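Akkulaufzeit und Displayhelligkeit bei Mittelklasse-Smartphones
Projektbericht im Modul Mobile Systeme, Praxisteil

1 Ausgangslage

Die Laufzeitangaben der Hersteller lassen sich schlecht vergleichen. Mal wird Videowiedergabe angegeben, mal Standby, mal eine „typische Nutzung“, die nirgends definiert ist. In unserem Projekt wollten wir wissen, wie stark die Displayhelligkeit die Laufzeit beeinflusst und ob die automatische Regelung gegenüber einer festen Einstellung etwas spart. Untersucht wurden zwei Geräte, das Clurnia und das Brendora. Beide haben ein Display mit gleicher Auflösung, das Clurnia verwendet jedoch ein LCD, das Brendora ein OLED-Panel.
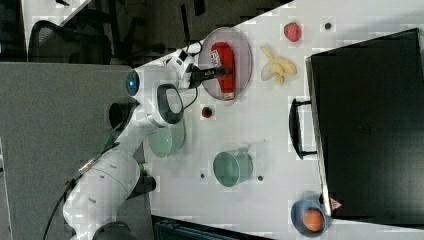
Von Sang Ngô und Kenna Leckie
Eingereicht am 30.03.2018

Die Geräte wurden neu gekauft und vor Beginn der Messungen zweimal vollständig geladen und entladen. Für das Clurnia gibt der Hersteller eine Akkukapazität von 3116 mAh an. Beim Brendora fehlt die Angabe auf der Verpackung, wir haben sie deshalb aus den Systeminformationen ausgelesen. Sie liegt etwas niedriger. Für den Vergleich haben wir alle Ergebnisse auf die jeweilige Kapazität bezogen.

2 Messaufbau

Für die Ablaufsteuerung haben wir die App Aitken verwendet, die eine feste Folge von Aktionen wiederholt: Webseite laden, langsam scrollen, ein kurzes Video abspielen, zurück zum Startbildschirm. Die Webseiten lagen auf einem Rechner im selben WLAN, damit Schwankungen der Internetverbindung keine Rolle spielen. Mobilfunk, Bluetooth und GPS waren ausgeschaltet. Die Hintergrundaktualisierung wurde so weit abgeschaltet, wie es das jeweilige System zulässt. Beim Brendora blieb ein Dienst des Herstellers aktiv, der sich ohne Root-Zugriff nicht beenden ließ.

Der Akkustand wurde mit dem Protokollprogramm Cillen in festen Abständen gespeichert. Insgesamt kamen so über 233 Stunden Aufzeichnung zusammen. Jeder Durchlauf begann bei voller Ladung und endete mit dem Abschalten des Geräts. Pro Helligkeitsstufe haben wir fünf Durchläufe gemacht.

Gemessen wurde bei niedriger, mittlerer und voller Helligkeit sowie mit automatischer Regelung. Die Stufen der beiden Systeme entsprechen einander nicht, mittlere Stellung bedeutet also bei jedem Gerät eine andere Leuchtdichte. Wir haben deshalb die Leuchtdichte einer weißen Fläche gemessen und den Schieberegler so eingestellt, dass beide Geräte denselben Wert zeigten. Das gelang bei niedriger und mittlerer Stufe gut. Bei voller Helligkeit ist das Clurnia deutlich heller, hier sind die Laufzeiten nur eingeschränkt vergleichbar.

3 Ergebnisse

Bei niedriger Helligkeit unterscheiden sich die Geräte kaum. Bei mittlerer Helligkeit hält das Brendora länger durch, solange dunkle Seiten angezeigt werden. Mit überwiegend weißen Seiten kehrt sich das Verhältnis um. Das war zu erwarten, denn beim OLED-Panel hängt der Verbrauch vom Bildinhalt ab, während die Hintergrundbeleuchtung des LCD weitgehend gleichmäßig arbeitet.
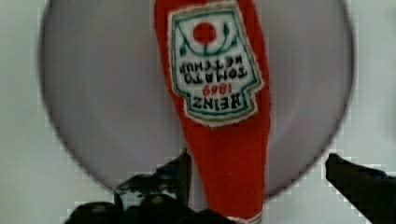 Seite 5

Die automatische Regelung brachte beim Clurnia eine Ersparnis gegenüber der mittleren Stufe, beim Brendora nicht. Das Brendora regelt nach einer kurzen Abdunklung schnell wieder hoch und bleibt dann auf dem höheren Wert. Wir haben das mehrmals durch Abdecken des Sensors nachgestellt und jedes Mal dasselbe Verhalten gesehen. Ob es sich um einen Fehler oder um eine Absicht des Herstellers handelt, konnten wir nicht klären. Eine Anfrage an den Support blieb bis zur Abgabe unbeantwortet.

4 Fehlerquellen

Die Prozentanzeige des Akkus ist nicht linear. Vor allem beim Clurnia fällt der Wert im unteren Bereich schneller als oben. Für die Gesamtlaufzeit spielt das keine Rolle, für die Zwischenwerte schon. Zwei Durchläufe mussten wir verwerfen: Einmal hatte sich ein Systemupdate gestartet, einmal war das WLAN ausgefallen. Beide wurden wiederholt.

Die Raumtemperatur haben wir nicht geregelt. Außerdem stand uns von jedem Modell nur ein Exemplar zur Verfügung, Streuungen in der Fertigung lassen sich daher nicht erkennen.

5 Weiteres Vorgehen

Im April soll die Messreihe mit eingeschaltetem Mobilfunk wiederholt werden. Dafür muss die Ablaufsteuerung angepasst werden, weil Aitken bei einem Netzwechsel abbricht. Die Rohdaten und die Auswertungsskripte liegen im Kursverzeichnis.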